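Kitchen and table help wanted for our supper room (casual, July start, could turn into more)

Hi, I'm Veikko Väisänen and I run the Nallel supper room in Okmont, up the stairs behind the Cinham fabric shop. If you've eaten with us you'll know we're small and a bit noisy, and that the food comes to the table on trays and goes back to the kitchen the same way. I'm looking for someone to own that second half of the journey: clearing, scraping, stacking, washing, and getting everything back on the shelf in time for the next sitting.

I know "dish person" isn't the most glamorous thing to put on a resumé, but I did it myself for years and I still like it more than the paperwork. You get to listen to the radio, you get fed properly, and you go home without a single email to answer.

What the work looks like

We do two sittings a night. Between them there's a gap when every table has to be cleared, wiped and set again, and it goes quickly if the trays are loaded sensibly. Big plates go down first, little dishes tuck in around them, cutlery goes in the tub and never on top of a plate. You carry one tray at a time, even if you're strong. I'd much rather you made an extra trip than dropped a load on the stairs.

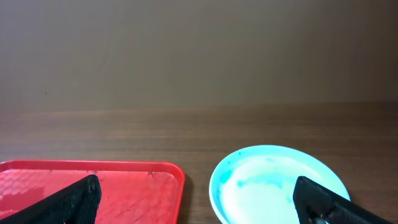

Wiping down is the part people tend to rush, and I'm fussy about it. We use timber tables without cloths, so crumbs and rings show up straight away, and you need to go along the grain with a damp cloth and then a dry one. Same goes for the trays. The red plastic ones have a little diamond pattern moulded into the bottom, and sauce gets down into it, so they want a soft brush as well as a cloth. Don't forget the rims! Then they're stood on edge in the rack to drain, never stacked flat.

On a full night we'll put through 270 pieces, counting the dipping dishes, so a steady pace matters more than a fast one. There's a machine for the glasses and the cutlery. The plates get done by hand in the big double sink, which is a good height if you're on the taller side, and there's a duckboard to stand on if you're not.

The Yeon sauce

A word about this, as you'll be seeing a lot of it. Our house green sauce is called Yeon, after the dish it was first made for, and it goes on nearly everything. It's lovely to eat and a nuisance to wash off once it's dried. Scrape first, rinse in cool water, then wash in hot. If you go in hot from the start it sets like paint and you'll be at it all night.
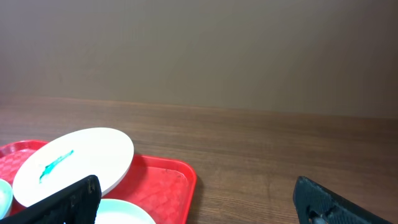 It also stains tea towels, so we keep a pile of old ones just for that job and the good ones stay in the drawer by the door. I'll supply an apron and gloves. You'll need your own closed shoes with a decent grip.

Who I'm after

Somebody who turns up when they say they will and doesn't mind being on their feet. You don't need experience, I'm happy to show you how we do things, and the first couple of shifts you'll be paired with me or with whoever's on the stove. Students, parents wanting a few evening hours, people coming back to work after a long break, all welcome. If you've got a sore back or a dodgy wrist, tell me and we'll talk about how to split up the carrying.

It would help if you:

can do three or four evenings a week, with some flexibility around long weekends
are okay with stairs
can be friendly to a table of strangers while taking their plates away
live close enough to get home easily after the last bus, or have a bike or car

Pay and bits and pieces

Casual rates with the evening loading, paid weekly into your account. Tips are pooled and the kitchen gets the same share as the floor, always has. Dinner is included on every shift and you sit down to eat it, with the rest of us, before the doors open. We also do the odd catering job for up to 80 people, and those are paid separately at a flat $20 on top of your hours.

How to apply

Drop in any afternoon and ask for me, or leave a note with your name and number at the Cinham counter downstairs. A resumé is fine but a few lines about yourself will do. Tell me which evenings you can work and whether there's anything you can't eat, so I can feed you when you come in for a trial. Trials are two hours and they're paid.

Posted February 15, 2022. I'll take the ad down once I've found someone.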